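Plernico collection update, 2 September 2023

Quick one this time, lots going on and the inbox is a mess.

Where we are: 161 good episodes in the whiteboard wiping set as of last night. Good meaning they passed the replay check and somebody watched them through to the end. Another 22 parked in the "maybe" folder, mostly tracking dropouts. Will go through those when there's an hour free. Not this week.

Most of August went on the drawer set over at Helto, so the wiping set only really got going at the end of the month. Room is the small office, same as the last batch. Two hands on the gripper the whole way through please, the one-handed takes wobble and the policy picks up the wobble. We saw that plainly in the first training run. Arm went to the board fine and then shivered all the way across it.

Cloth first, board second. Get the cloth folded over and pinched square between the fingers BEFORE you start walking. If it slips halfway, stop, save, mark it as a slip. Don't fix it with your free hand and carry on, those takes are poison for the training and they are a pain to find afterwards.
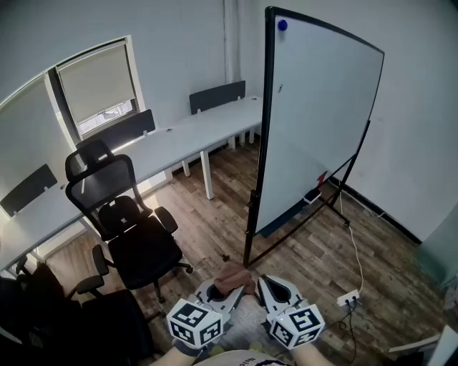

Cloth in the fingers, whiteboard ahead.

Marker cubes. Same story every month, sorry. Sleeves get over them, thumbs get over them, and then we lose the finger width for half the take and the whole thing goes in the bin. Push your sleeves up. Check the preview before the first take and again after a break. If a cube has a scuffed face tell us and we'll print a new one, takes ten minutes, no need to soldier on with it.

Speed: slower then you think. A normal person wipes a board in a couple of swipes and wanders off, and that's far too quick for the model to learn anything from. Long strokes, lift at the end, go back. Pause a beat before you let go of the cloth. And vary where you start from! Too many takes begin on the same bit of floor and the Flores people noticed right away when they ran our first upload. Start by the desk, start by the window, come at the board from an angle. Turn the board a little between takes too.

Watch the cable behind it when you do.

Targets. 10 more takes per person before the next upload, which closes at the end of the week. After that we move to Flikstead, 4 new rooms, different boards, different light. Blinds up for half of those and down for the other half, write down which. The notes field has been blank on a lot of recent takes and it's no fun guessing later from the brightness.

Last thing, the upload script. New version is in the shared folder, old one fails on anything over the size limit and doesnt tell you. Delete the old one. If you uploaded in the last few days with the old one, check your episode count against the sheet and resend whatever's missing.

Questions to the collection channel, not to my personal mail please.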